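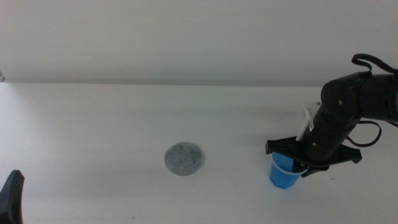
Figure 4. Round grey disc on a white table.

4. Shading correction

4.1 When you need it

A lens gives less light in the corners than in the middle. A lamp on one side of the table makes one half of the image brighter than the other. The eye accepts this without difficulty, but a fixed threshold does not, and the same part can pass in the middle of the image and fail at the border. Shading correction in Fanow measures the difference once and removes it from every image after that.

You should do the correction:
– at first installation of a Latdale camera
– after each change of lens, aperture or lamp
– after the camera has been moved or turned
– when the corner values in the Live page have drifted by more than 3 grey levels from the values in your set-up record

It is not necessary after a change of exposure time only. It is also not necessary when you change the threshold, the search area or the result output.

4.2 What you need

– a flat target, matt and of one colour, larger than the field of view of the camera
– the lamp which will be used in production, at its production setting
– user level Set-up or higher in Fanow
– the camera connected and shown in green in the device list

The Grutness target plate is supplied with the starter kit. Other plates or a sheet of thick matt paper can be used, if the surface has no print, no fold and no shine. A sheet which has been rolled must first lie flat under a weight.

CAUTION: Do not look directly into the lamp when you work under the camera. Use the lamp at reduced power while you place the target, and bring it back to the production setting before step 5.

4.3 Preparing the camera

1. Switch on the camera and the lamp and wait 20 minutes. The dark level of the sensor changes while the camera becomes warm, and a correction made too early will be wrong later in the day.
2. Clean the front of the lens with a blower, then with a lens cloth if it is still needed. Dust on the lens is seen by the camera as shading and will be stored with it.
3. Open Set-up > Camera > Image. Set Gain to 1 and set Gamma to Off. Write down the old values.
4. Set Auto exposure to Off.
5. Place the target so that it fills the complete image. Look at all four corners in the Live page. No edge of the target may be visible.
6. Change the exposure time until the brightest area has a value between 180 and 220. The start value of 1000 microseconds is suitable for most lamps.

Note: If the brightest area stays under 180 also with the longest exposure time, open the aperture by one step and begin again from step 5. Do not raise the gain.

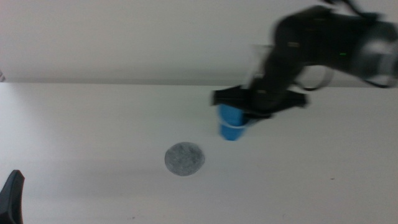
Figure 5. Arm with cable loop, blurred by movement.

4.4 Recording the dark image

The dark image contains only the signal of the sensor without light. It must be recorded before the bright image.

1. Put the cap on the lens. When there is no cap, cover the lens with a black cloth which lets no light through. The hand is not enough.
2. Select Shading > Record dark.
3. Wait until the bar is full. Fanow takes 60 images and calculates the mean of them.
4. Read the value under Dark mean. It should be lower than 5. A higher value normally means that light comes in at the side of the cap.
5. Press Keep. If you press Repeat, the recording is deleted and nothing is changed in the camera.
6. Remove the cap.

4.5 Recording the bright image

1. Check that the target is still in its place and that the lamp is at the production setting.
2. Select Shading > Record bright.
3. Do not touch the table during the recording. Also shadows of persons are recorded, so please stand on the side which is away from the lamp.
4. When the bar is full, turn the target by a quarter and press Continue. Fanow takes the second half of the images in this position. In this way small marks on the target have less influence.
5. Press Calculate. The map of the correction appears in the right half of the window, in false colours.
6. Check that the map is smooth. Small points or thin lines in the map are dust or scratches. In this case press Cancel, clean the lens and the target, and go back to step 1.
7. Press Store in camera. The lamp symbol of the camera blinks during writing.

CAUTION: Do not disconnect the camera while the symbol blinks. The correction memory can be damaged, and the camera must then be reset as described in chapter 9.

4.6 Checking the result

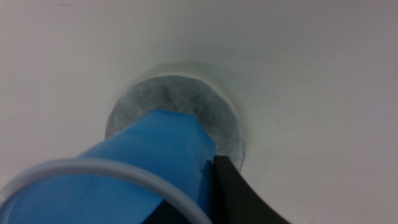

Shading correction is best checked with the plain background of the job and then with one real part. Move the Profile line first over the background only; the curve should be flat, with no more than 3 grey levels between the left and the right end. Then place the part and draw the line across it. Please do not expect a flat curve there. A mottled grey disc like this one, with darker patches in one area and lighter ones along the edge, has these differences in its own surface and the correction leaves them as they are. For such parts judge only the white area on both sides. Turn the part by half and look again: patches which turn together with the part belong to the part, and patches which stay in the same place of the image come from the light or from the lens.

If the background is flat, set Gain, Gamma and Auto exposure back to the values you have written down in 4.3, and save the job.

4.7 Messages during correction

Target too dark
The bright image has areas under 40. Increase the lamp power or open the aperture.

Target saturated
One or more areas have reached the value 255. Make the exposure time shorter.

Dark image missing
Do section 4.4 first. The dark image is also lost when the camera is set back to factory values.

Correction not accepted
The factor in a corner would be greater than 4. Check if the lens is suitable for the sensor size. With older Hunt lenses the corners can be completely dark, and this cannot be corrected by the software.

Memory locked
Another user has the camera open in Set-up. Close the other window and press Store in camera again. The calculated map is kept until you leave the page.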